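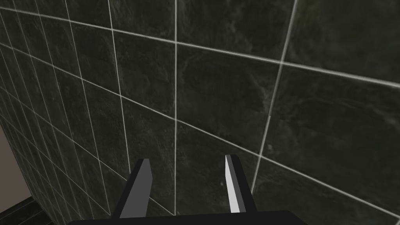 Grout color for dark wall tile, and do I need to seal it?

Forum: Kitchens and Baths > Tile and Stone

marlow_k
Getting ready to grout a wall of dark tile in the downstairs bath and I can't settle on a color. The tile is a matte porcelain called Nirnolholm in near-black. The setter is done and the thinset has been curing for 4 days. My wife wants a light gray so the grid shows. I want it to match as close as possible so it reads as one surface.
The store in Brostomham has a cement grout from Jakum in charcoal and in a mid gray. One bag is $38. They also tried to sell me a sealer for the grout and another one for the tile. Do I need either of those?
Joints are 1/8 inch. It's a wall, no shower on it, just the sink and toilet side.

tidewater_tile
Don't seal the tile. Glazed or unglazed, porcelain barely takes in water and the sealer will dry on top as a haze. On near-black you will see every wipe mark.
The grout is a different matter. A penetrating sealer on cement grout behind a sink is cheap insurance, but you can skip it if you don't mind scrubbing once in a while.
On color I'd go with your wife.

Pinheiro
I'd go the other way. Light grout on dark tile looks sharp for one month. Then the joints by the sink go dingy and the ones up high stay clean, and you end up with two colors on one wall. Charcoal hides that.
One thing to watch with charcoal is efflorescence. Mine dried with white blotches in the bottom rows. I mixed it too wet, then washed it with a sopping sponge.

marlow_k
How did you get rid of the blotches?

Pinheiro
Sulfamic acid cleaner, weak mix, let it sit a few minutes, rinse twice. It took most of it off. I went over the rest with a grout colorant pen, which was slow. Measure your water with a cup next time and you won't have to deal with it.

oakhollow
Has anyone said pre-test yet? Grout a few scrap tiles on a piece of backer board in each color and let them dry fully. Wet grout is much darker than dry and the plastic color sticks at the store are not accurate. Look at them at night too, with the light you'll have in there.

tidewater_tile
Agree on the test board. It also tells you whether the grout pigment will stain the tile face. Matte tile can grab dark pigment. If it does, put a grout release on first.

marlow_k
OK, test board it is. I have plenty of cuts left over. We ordered 300 tiles and the setter broke fewer than I expected.
I also found a low spot near the corner where one tile sits behind its neighbor. You only catch it when the light comes from the side. Too late to fix?

Abílio Gouveia
After 4 days it's cured, so it would have to be cut out and reset. Before you do that, put a straightedge on it. If the lip is less than the thickness of a credit card I'd leave it alone. Charcoal grout will hide a small lip. Light gray will draw a line right along it.

tidewater_tile
That's a fair point and I'll give you that one. With lippage I'd go charcoal too.

rena_b
Disagree with leaving it. If you paid a setter, call him back before you grout. Once the grout is in he'll say you accepted the work. It's one tile.

Abílio Gouveia
You can call, sure. Pulling one tile can chip the ones next to it and then it's three tiles. I've done it both ways and I regret the time I pulled one.

rena_b
Depends on the setter. Mine used an oscillating tool in the joints first and nothing chipped.
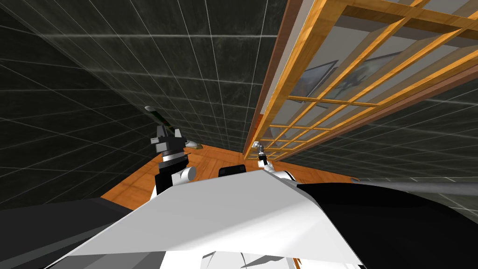 Tilted view from above, white panel across the lower half.

marlow_k
Update. Put the straightedge on the low tile and I can't get a credit card under it, so it stays. I did call the setter and he offered to come back, but I told him to leave it.
Test board has been drying since last night. The mid gray came out lighter than either of us wanted. The charcoal is very close to the tile and didn't stain the face. My wife looked at it after dinner with the vanity light on and said charcoal is fine.

oakhollow
Good. Mix half a bag at a time. Let it slake for whatever the bag says, then remix without adding water. Work a small area, wait 20 minutes, then wipe on the diagonal with a sponge you've wrung out hard. Change the water more often than you think you should.

Pinheiro
And leave the inside corners and the joint at the floor empty. Those get color-matched caulk. Jakum sells one in charcoal but it's a shade off from the grout, at least the tube I had.

marlow_k
Sanded or unsanded caulk?

Pinheiro
Sanded if the grout is sanded. At 1/8 you could be using either one, so check your bag.

marlow_k
Bag says sanded. I'll pick up two tubes in the morning.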